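Haseck hand-held gripper pair, four months in
Review by Nii Tetteh

Okay, so I finally have enough hours on these to say something useful! We bought the pair in May for the tabletop cell at Relthorpe, and they've done 2,242 logged grabs since. One in each hand, black, two fingers each, a cable out the back of both. Setup took me a Sunday afternoon, most of it spent on cable routing (leave yourself more slack than the leaflet says, you'll want to turn your wrists).

The fingers are what I was worried about. They come set for boxy things, and a hairbrush is anything but boxy. So that's my regular check now: brush in a little round basket, white board on the table, pick it up by the narrow end and see if it twists. I do it every time I've had the fingers off.

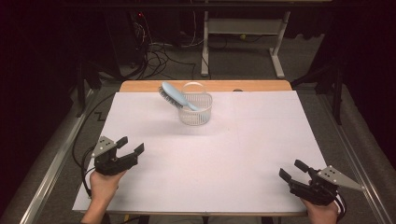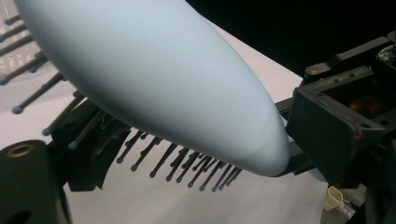 First: both grippers open at the board, brush resting in the basket. Second: close up on a finger at the tip of the brush.

Look at the front edge of the bracket in the close-up and you'll see reddish-brown scuffing along the corner. Cosmetic so far, but I've started wiping the fingers down every 200 grabs and checking the screws while I'm in there. Baoshan Hao has the same pair and swaps her finger pads at every other wipe-down, which seems like a lot to me, but hers get worked harder.

Gripes? The screws sit in recesses, so a stubby driver is no good, and the spare pads from Xiong cost $21 a set plus shipping. I'd still pick these over the old Bendo pair, which I could never keep lined up for more than a morning.

4 out of 5. Would buy again, with longer cables.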